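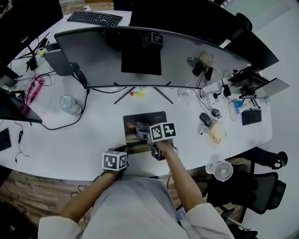

図1 マーカーキューブ付きハンドグリッパーによる机上での作業

# 手持ちグリッパー方式のデータ収集環境 機材購入計画と予算の検討

演習班「Matei」 報告者:Lucian Preda
班員:Valentin Pană、Sorin Vasiliu、Cornel Barbu

## 1. 本報告の目的

私たちの班は、10月から、手持ちグリッパーを使った物体操作データの収集環境を作っています。本報告では、この環境に必要な機材を何にするか、いくつ買うか、どの順番で買うかを検討した結果をまとめます。収集したデータによる学習の結果については、次の報告書に書く予定ですので、ここでは扱いません。

班の予算は700ユーロです。この金額は指導教員のTudor Costache先生から最初に示されたもので、期間の途中で増やすことはできません。そのため、何を買うかと同じくらい、何を買わないかを決めることに時間を使いました。

## 2. 方式の選択

最初に、二つの方式を比べました。

一つ目は、小型のロボットアームを買い、遠隔操作でデータを取る方式です。研究室のFlundden(先輩の班が使っていたアーム)と同じ構成を考えましたが、アーム本体だけで予算を超えました。中古品も調べましたが、保証がなく、故障したときに修理費を払えません。

二つ目は、人がグリッパーを手に持って作業し、位置と姿勢をマーカーで測定する方式です。図1のように、グリッパーの上にマーカーキューブを取り付けます。必要なものはグリッパー、キューブ、カメラ、固定用の部品で、高価な駆動部がいりません。この方式では、作業者が普段の机でそのまま作業できます。

比較の結果、二つ目の方式を採用しました。ただし、人の手の動きとロボットの動きは完全に同じではないので、後でアームに移すときに調整が必要になると考えています。その費用は今回の予算に入れていません。

## 3. 必要な機材

### 3.1 グリッパー

グリッパーは3Dプリンターで部品を作り、班で組み立てました。大学の工作室を使えるため、かかる費用は材料費とねじ、ばねだけです。Sorinの設計では、つめの先が交換できるようになっています。つめは一番早く消耗すると予想し、予備を多めに計画しました。

薄い箱のように机に平らに置いてある物を扱う場合、つめの先の厚さが問題になります。図1の小さい暗い色の箱も、このような対象の一つです。最初の設計は先が厚く、箱の下に入りませんでした。設計を直すたびに材料費がかかるので、試作の費用は完成品の費用と別の項目にしました。この点は、最初の見積もりで忘れていたところです。

### 3.2 マーカーキューブ

キューブは、手の位置を測るものと、机の上の基準になるものに分けて考えました。図1では、左手の上、右手のグリッパーの上、そして曲面モニターの背面の上にキューブがあります。私たちの計算では、モニターのような固定物に付けるキューブを机の座標の基準にします。

Valentinは、紙に印刷したマーカーを箱に貼る方法を提案しました。費用はほとんどかかりませんが、紙が少しでも曲がると誤差が大きくなります。試した後で、印刷したシートを樹脂の立方体に貼る方法に変更しました。費用は増えましたが、毎回の校正にかかる時間が短くなりました。

注文数は、予備と次の学期の班が使う分を含めて16個にしました。見積書はFlurgateという店からもらいました。

### 3.3 カメラと固定具

カメラは机を上から見ることができる広角のものを選びました。視野が狭いと、腕を伸ばしたときにキューブが外に出てしまいます。反対に視野が広すぎると、キューブが小さく写り、模様を読み取りにくくなります。カタログの数値だけでは判断できなかったので、研究室にあるカメラを借りて、視野の異なるものを比べてから決めました。

カメラと固定具の合計は、予算の中で一番大きい項目です。

### 3.4 計算機

計算機は買いません。研究室のPCで処理できることを確認しました。保存用のSSDだけを新しく購入します。

## 4. 予算の配分

| 項目 | 金額(ユーロ) |
|---|---|
| カメラと固定具 | 268 |
| マーカーキューブ(16個) | 144 |
| SSD | 111 |
| グリッパー完成品の材料と予備のつめ | 92 |
| グリッパーの試作 | 48 |
| 送料 | 26 |
| 残り(予備費) | 11 |
| 合計 | 700 |

予備費が11ユーロしかないことは、この計画の弱いところです。Costache先生からも、予備費は少なくとも全体の一割にするべきだという指摘を受けました。対策として、SSDの注文を最後にしました。もし他の項目で費用が増えた場合は、容量の小さいSSDに変更し、その差額を使います。

## 5. 作業場所について

専用の机を買う案もありましたが、採用しませんでした。普段使っている机には、モニター、ノートPC、キーボード、ケーブル、飲み物のボトルなどがあり、家庭やオフィスの環境に近いと考えたためです。図1の机もそのような状態です。

一方で、この選択には計画上の注意があります。

- モニターの陰になる場所では、キューブの模様が読み取れないことがある。
- 基準のキューブを付けたモニターを動かした場合、校正をやり直す必要がある。
- 電源タップの空きが足りない場合、追加で購入しなければならない(現在の予算には入っていない)。

二番目の点について、Cornelが校正の手順書を作成しました。モニターの位置を机にテープで示す方法も検討しています。テープは研究室の備品を使うので、費用はかかりません。

## 6. 購入の順番

1. マーカーキューブ(届くまでの時間が一番長い)
2. カメラと固定具
3. グリッパーの材料
4. SSD

キューブを最初に注文したのは、Urnirora(以前の班の課題)の報告書を読んで、納期の遅れで測定の期間が半分になったことを知ったからです。また、送料を減らすために、固定具とねじは同じ店でまとめて注文しました。

## 7. 反省と今後の課題

最初の見積もりでは、部品の値段だけを足して、送料と試作の費用を考えていませんでした。見積もりを作り直したとき、両方を合わせると予算の一割を超えることが分かりました。次に同じような計画を作る班には、早い段階で送料を店に問い合わせることを勧めます。

また、両手の作業を増やす場合は、二台目のグリッパーが必要になります。材料費は一台目の完成品と同じ程度だと思いますが、組み立ての時間がまだ正確に分かりません。Sorinが組み立ての記録を付けているので、その結果を見てから、次の学期の予算申請に入れるかどうかを決めます。

電源タップの件は、工作室の担当者に貸し出しができるかどうかを確認しているところです。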